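## Water shutoff on the Paquette side, and a few notes on the new meters

Work on the supply line under Paquette Street starts the first week of April. Every building between the Prener Bridge and the old Zadum warehouse will have its water turned off for part of one day. The odd-numbered side goes first. A card will be hung on your door two days ahead with the date and the hours, which are 9 in the morning to mid-afternoon.

The line being replaced was laid when most of the street was still storage yards. It has been patched many times, and two of the valves no longer close all the way. That is why the crew has had to shut down four blocks whenever one building needed a repair. The new line has a valve at each corner, so a break near the bridge will no longer leave the Londus Apartments without water for an afternoon.

A total of 49 service connections will be moved to the new line. If your building is one of them, the crew will need to reach the shutoff in the basement or crawl space. Please clear whatever is stored in front of it. Someone over 18 has to be home to let them in. If you can't be there, call the district office and ask for a Saturday slot.

Before the shutoff:

- Fill a few pitchers for drinking and a bucket or two for flushing.
- Run the dishwasher and the washing machine the night before.
- Turn off the ice maker.
- If you have a tank water heater, leave it full. You don't need to drain it.

When the water comes back on, it may be brown or cloudy. This is rust and air from the line. Start with the cold tap on the lowest floor and let it run until it clears, then work your way up. Leave the hot taps alone until the cold ones are clear, or the sediment ends up in your heater.

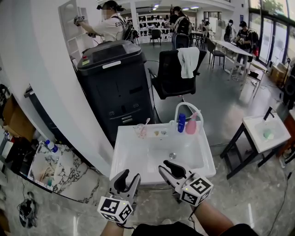
Unscrew the aerators from the faucets before you flush them. Grit collects in the screen, and most of the low-pressure calls we get after a shutoff end with a rinsed aerator. If pressure is still poor the next day, call us.

The new meters go in during the same visit and are read from the street, so the yellow reading cards will stop. Your first bill after the change may cover a shorter period than usual. Rates stay the same through the end of the year.

Parking on the odd side will be closed while the trench is open. The Zadum lot is free to residents for those weeks, and you don't need a permit.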